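Kitchen & Bath > Cleaning > Sinks and Counters
Search tips and fixes Go
2 min read

Wiping Out the Bathroom Sink Before It Files a Complaint

A white basin keeps a faithful record of everyone's toothpaste. Forty seconds a night will hold it off. Skip the whole of January and you'll want the afternoon.

Move the toothbrushes first. They don't need a misting of cleaner, whatever the label says about fresh scent. Rinse the basin, squirt in a little dish soap, and scrub from the rim down, so the grime only gets moved once. Go around the drain twice. You know why.

Dark marble gets a damp cloth and nothing sour. Vinegar is for salad and for other people's countertops. Dry it afterward or the water spots will be there to greet you at breakfast.

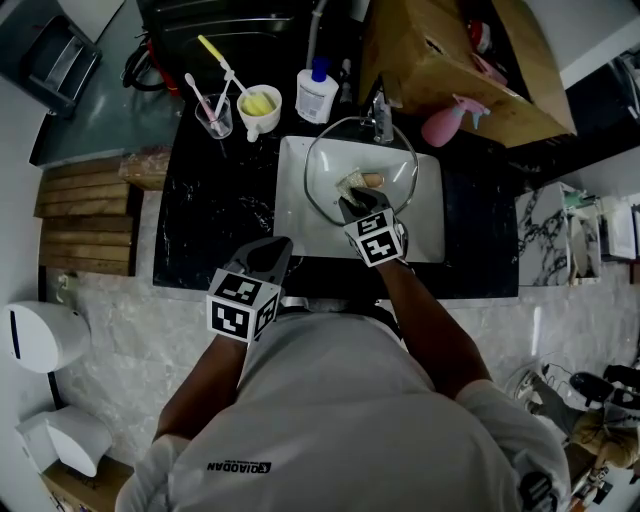

Scrubber down in the basin, toothbrushes parked to the left.

Wring the sponge out when you're done and stand it on edge. Left flat in the sink it will develop a personality by Tuesday.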